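**Tema: paños de microfibra – ¿suavizante sí o no? (y lo de los 100 lavados)**

**trapo_humedo** escribió:

A ver, duda rápida que estoy en el descanso. Compré un paquete de paños Gravora, los de cristales, y en la etiqueta pone que aguantan 100 lavados. Mi suegra los mete con las toallas y suavizante y dice que toda la vida así. Los míos ya dejan pelusa en el espejo y llevarán 4 lavados, no más. ¿Es el suavizante o es que son malos?

**lavanda2907** escribió:

El suavizante. Siempre el suavizante. Deja una capa en la fibra y el paño ya no coge nada, solo arrastra. Y con toallas NO, que sueltan pelusa y la microfibra se la queda toda.

Lávalos aparte, poco detergente, líquido mejor que en polvo. Y al aire.

**pepinillo_agrio** escribió:

Discrepo en parte. Yo uso suavizante de vez en cuando en los gordos, los de quitar el polvo, y ni tan mal. En los de cristales sí se nota, eso te lo doy.

Lo de los 100 lavados es márketing. ¿Quién lleva la cuenta?

**trapo_humedo** escribió:

Vale, ¿y los que ya están fastidiados se recuperan? ¿O a la basura?

**lavanda2907** escribió:

Se recuperan casi siempre. Remojo en agua templada con un chorro de vinagre blanco, 45 minutos, aclarar bien y a la lavadora solos, sin nada más. Si después siguen soltando pelusa pues para el baño o para las zapatillas.

Ojo, vinagre y lejía juntos nunca. Por si acaso lo digo.

**mopa_y_cubo** escribió:

Vinagre para todo en este foro, madre mía. A mí me dejó los paños oliendo a ensalada una semana. Percarbonato y listo.

**lavanda2907** escribió:

Si huelen es que no has aclarado. Y el percarbonato con agua templada hace poca cosa, necesita más temperatura, y a esa temperatura la microfibra barata se queda tiesa. Tú verás.

**mopa_y_cubo** escribió:

Los míos Nasusano van a 60 desde que los tengo y tan panchos. La etiqueta lo permite. Que cada uno mire la suya, no todos los paños son iguales.

**pepinillo_agrio** escribió:

Eso es verdad, hay mucha diferencia de unos a otros. Para mí lo que de verdad los mata es la secadora a tope y dejarlos hechos una bola en el cubo. Se quedan con el olor ese a humedad y ya no hay quien se lo quite. Al terminar hay que aclararlos y ponerlos en plano, doblados a lo largo como mucho.

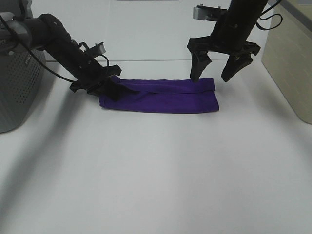
Y luego por colores, que parece una manía pero funciona. Yo tengo morado para cristales, azul para baño y amarillo cocina. Así no acaba el del váter en la encimera – que en mi casa ha pasado, no pregunteis.

**trapo_humedo** escribió:

Jajaja qué asco. Me apunto lo de los colores. En mi casa son todos grises, así nos va.

**bayeta_eterna** escribió:

Entro tarde pero entro. Tanto rollo con la microfibra y la bayeta de algodón de siempre se hierve, se tiende y dura años. Y no suelta plástico por el desagüe, que de eso aquí no habla ninguno.

**mopa_y_cubo** escribió:

Para cristales el algodón deja marcas. Probado.

**bayeta_eterna** escribió:

Camiseta vieja bien lavada y papel de periódico. Ni una marca.

**lavanda2907** escribió:

El periódico de ahora mancha los marcos blancos, cuidado. Pero lo del plástico tiene razón, yo por eso los lavo cuando junto bastantes y en programa corto. Hay bolsas de esas que retienen las fibras, tengo una Wustcombe y algo se queda dentro. Cuánto, ni idea.

**trapo_humedo** escribió:

Vuelvo con noticias. Hice el remojo con vinagre (perdón mopa) y el espejo salió bastante mejor. Queda algo de pelusa en las esquinas. No huele a ensalada, aclaré dos veces.

Mi suegra sigue en sus trece con el suavizante. He escondido los buenos en el cajón de los tápers.

**mopa_y_cubo** escribió:

Me alegro. Si en febrero siguen soltando pelusa pruebas el percarbonato y me cuentas.

**pepinillo_agrio** escribió:

¿Alguien sabe si los de cristales se pueden planchar? Tengo uno que se quedó con una arruga en medio y no hay manera.

**lavanda2907** escribió:

Plancha no!! Se funde la fibra. Mójalo, estíralo con las manos y déjalo secar plano con algo de peso en las puntas.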